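Do Ultrasonic Plugs Keep Mice Away?

Every fall the same little plastic boxes show up by the register at the hardware store. You plug one in, it makes a sound too high for you to hear, and the mice are supposed to pack up and leave. I have read a lot of the packaging now and I remain unconvinced.

The one most people in town seem to own is the Parum. The box promises a home 95 percent free of rodents. Free compared with what? The leaflet doesn't say how many mice there were to start with, who looked for them, or how long anyone kept looking. I wrote to the company in August and got back a coupon.

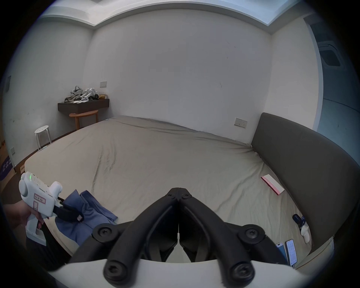 It's true that mice hear well above our range, and they use high squeaks among themselves, so the idea isn't crazy on its face. A new noise can make a mouse nervous for a few days. Then it gets used to the noise, the way you get used to a refrigerator. High sound also fades quickly over distance and doesn't pass through walls or furniture to any useful degree, and behind walls and furniture is where a mouse spends its time.

Sang-wook Hyun ran 2 of the plugs in his pantry on Onetti Street all last winter. He told me they worked. He also told me he had moved the birdseed out to the garage in a metal can the same week, and I know which of those I'd credit.

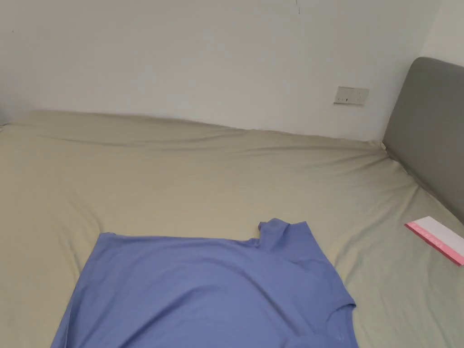
What a mouse wants

Food, and a dry spot to nest. A house mouse can squeeze through a hole the width of a pencil, so check where pipes come in under the sink and behind the stove. Steel wool packed in tight and sealed over with caulk holds up well. Foam by itself gets chewed. Ju-won Jang found 3 gaps behind her dryer, closed them in an afternoon, and caught the last mouse with a snap trap and a smear of peanut butter.

Peppermint oil gets mentioned at every meeting too. I put it in the same drawer as the plugs. It smells nice, it wears off, and I've seen droppings right beside a soaked cotton ball. 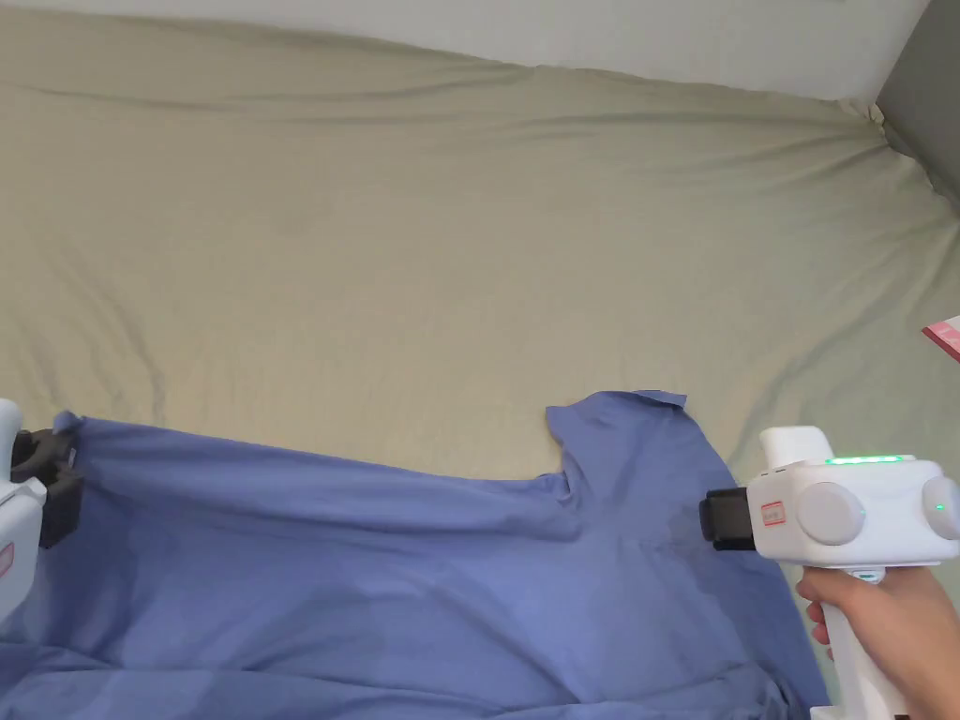

If I already bought a plug, is there any harm in leaving it on?

Probably not to you, but keep it out of any room with a pet hamster, gerbil or rat. They hear it too, and they can't leave. Keep the receipt as well. The Itance model is sold with a money-back offer good for 100 days, and I would be curious to hear from anyone who gets a check.

Droppings, nests and corrections to the usual address.

29 Sep 2004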